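Trostedgate Test Rooms
Bedroom chore trial, pre-run safety checklist
Date: 8 April 2018
Task: clothes hanging, one garment at a time

1. Emergency stop within reach of the operator. OK.
2. Platform checked for rocking under load. OK. Rated by Heiskanen for 143 kg.
3. Cables clear of the feet. Comment: one cable still runs over open floor. Tape it down before the next run.
4. Hand inspected for sharp edges and loose screws. OK.
5. Grip force limit set to 40 N. OK.
6. Walking mode locked out. OK. The robot works from the platform only.
7. Garment free of pins and belts. OK.
8. Nobody inside the arm's reach while power is on. OK, but there is no line on the floor to show where that is. Open.

Comments on the chore itself

Hanging up clothes is still slow work for a machine. The hook is stiff and the garment is not, so a grip that suits one can lose the other. Wire hangers also bend. We treat any hanger held over the bed as a loose object with a point on it.

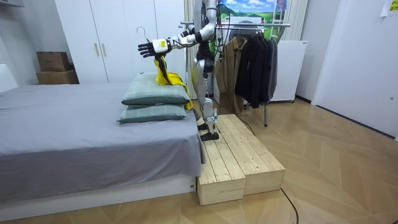
Istska asks whether item 5 is set too low, as a winter coat on the same hanger would slip at that force, and a robot that can only manage light clothes is not much help in a house. Istska would raise the limit and shorten the reach.

Noted. The limit stays where it is until the Bania hand has been tested with heavier garments – that is planned for August. Light clothes only until then.

Log to date: 857 attempts, all supervised. The hand is due for a full strip and inspection at 4,000.

Is it ready for a home with no operator present? No. Items 3 and 8 must be closed before the next supervised run.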